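Kasanura Issues Revised Setup Guidance for Interior Roller Work

Saturday, October 24, 2026 -- Kasanura, the decorating supplies distributor, has published revised guidance on paint trays for small interior jobs. The text replaces the May edition and covers tray selection, loading and floor checks.

The guidance specifies a rigid plastic tray with a raised rim on all sides, a ribbed ramp and a deeper well at one end. Paint goes in the well only. The ramp is kept for working off excess.
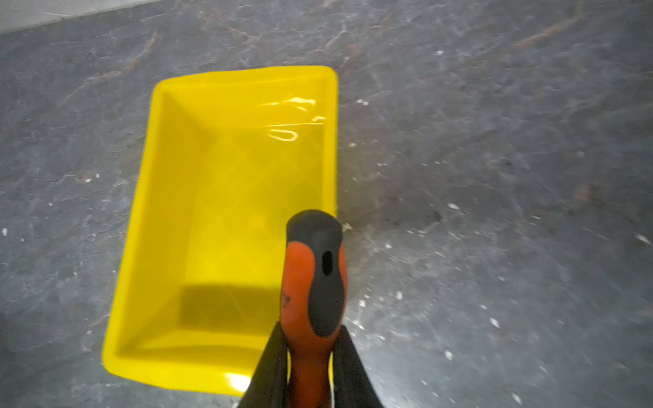
Floor placement

The tray should sit flat on a hard floor, at least two feet from the wall being painted. Stone and tile need a check before work starts, as small light flecks are easy to miss against a veined surface. 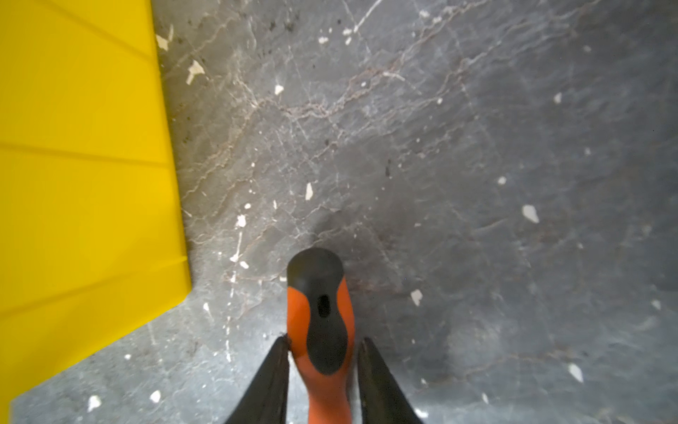
Drop cloths remain the default for any session longer than four hours. For shorter jobs, the tray may stand on bare tile if it is not moved while loaded.

"Most of the questions we get are about the tray and the floor -- very few are about the paint," said Shona Tipoki, technical editor at Kasanura.

The seven-page document is available at the Bolow and Tavares branches. Trade account holders may request printed copies from Ashton Tomoana at the Bolow counter.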